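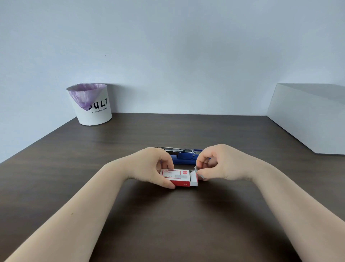
Section 6. Teaching the Hand Tracker a Two-Handed Task

By this point you should have Skurnari installed, your head camera calibrated (Section 4), and at least one simple pick-and-place task saved in your project folder. If all of that went smoothly, good for you, and if it didn't, please go back and get it settled before you read on, because everything in this section leans on it. Two-handed tasks ask a great deal more of the tracker than one-handed ones do. The hands cross in front of each other, small parts vanish behind fingers, and the planner has to know which hand is holding and which hand is doing.

We use loading a desk stapler all the way through this section. It's a nice size for learning on, most offices have one, and it has nearly everything that makes a task difficult: thin shiny parts, a hinge, and a box that has to be held with one hand while the other gets something out of it.

6.1 Before you record

1. Open Skurnari and choose New Task, then Two-Handed. Give the task a short name with no spaces. Ours is load_stapler.

2. Set the clip length limit to 75 seconds. You can go longer, but the segmenter gets slow and a little forgetful past that point.

3. Put the stapler and the staple box where both hands can reach them comfortably. Things at the back of the desk, such as a wastebasket, may stay where they are. The tracker marks anything the hands never touch as background, and you can check its choices later under Scene, Static Objects.

4. Push up your sleeves and take off watches and bracelets. The wrist estimate in this release was tuned on bare forearms and it does wander when there's a cuff in the way.

Note: Dark desktops with a bit of shine are fine. If you see bright patches flicker in the depth preview, lower the exposure one step and look again.

6.2 Recording and labeling

5. Press Record, wait for the tone, and work at your ordinary pace. There's no need to perform for the camera — slow, careful, theatrical movements give the planner a poor idea of timing, and you'll only have to record them over.

6. When you're finished, press Stop and let the segmenter run. It will suggest cut points wherever a hand makes or breaks contact with something.

7. Give each segment one role per hand. The choices are Hold, Steady, Act and Idle. While a strip is being drawn from the box, the left hand is Hold and the right hand is Act. When you get to the stapler itself, a hand resting on one end of it is Steady, and the hand touching the upper metal part is Act.
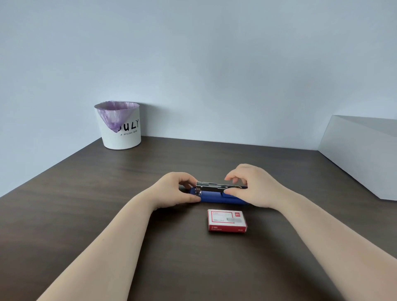
Olirham wrote to us that labeling the resting hand as Idle seemed harmless on the first few clips, and that the planner then left the stapler with no support at all on playback, so the whole thing slid across the desk every time the other arm pushed on it. Changing those segments to Steady and rebuilding put it right, and the same message asked us to say so in the manual, which we are very happy to do.

8. Look over the hinge. Click the upper arm of the stapler in the object list and choose Add Joint, Revolute. Drag the axis marker to the pivot and scrub through the clip. The outline should follow the metal as it lifts and lowers.

9. Save, then record more clips. A set of 17 good ones is a sensible place to start for a task of this kind.

Caution: Don't copy joint settings over from a different stapler, even one that looks like its twin. A pivot that's slightly off will have the arm pressing in the wrong direction.

6.3 Building the plan

10. Choose Build, Two-Handed Plan. Leave Iterations at 2,000 for your first build.

11. When the build is done, open the contact report. Segments with a contact score under 215 are shown in amber. Watch those over again and fix the roles, or drop the clip altogether if the fingers cover too much of the part.

12. Run the plan in the simulator with Tovora selected as the motion back end. Nadar will also work, but it treats the two arms one after the other, and you'll see pauses at each handover.

Caution: Keep the Hardware switch off until the simulated run gets from start to finish without a collision warning. Keep your own hands well away from the work area the first time you turn it on, and have the stop button within reach.

Note: If the strip of staples drops in and out of the object list, open Tracking, Thin Parts and raise Persistence by one. It lets the tracker carry a part along with the fingertips for a few frames when it can't see it. Set it too high, though, and the part stays stuck to the hand after you've let go. Section 7 covers how to correct that by hand on the timeline.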